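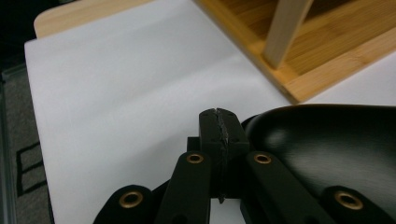 Dastik (logiciel)

Dastik est un logiciel libre de planification de tâches pour la manipulation à deux bras, écrit par Csaba Lakatos et Géza Kun. La première version publique date du 7/4/21. Le nom désigne à la fois le planificateur et le petit langage dans lequel on lui décrit un but.

Principe

Le programme reçoit des poses estimées par un module de perception séparé, Itix, puis cherche un ordre de saisies compatible avec les deux bras. Sa grande trouvaille -- et elle est vraiment belle -- consiste à traiter la fermeture des doigts comme une variable continue, ce qui permet de replanifier en plein mouvement. Une boucle complète prend environ 90 millisecondes.

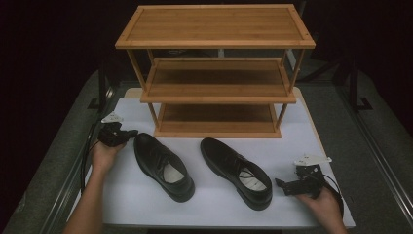
Dastik représente chaque but par un graphe de relations entre objets et supports. Les nœuds peuvent porter une contrainte de paire, notion absente de Stenach, son prédécesseur. Deux richelieus noirs posés devant une étagère en bambou à trois niveaux, tous vides, donnent ainsi un graphe minuscule mais passionnant : plusieurs destinations valables, deux objets presque identiques, et une orientation commune à respecter à l'arrivée.

Outils

L'éditeur Halász affiche le graphe et rejoue les trajectoires pas à pas. Il est livré avec 97 scénarios de test, dont 3 réservés aux surfaces blanches unies, difficiles pour l'estimation de profondeur.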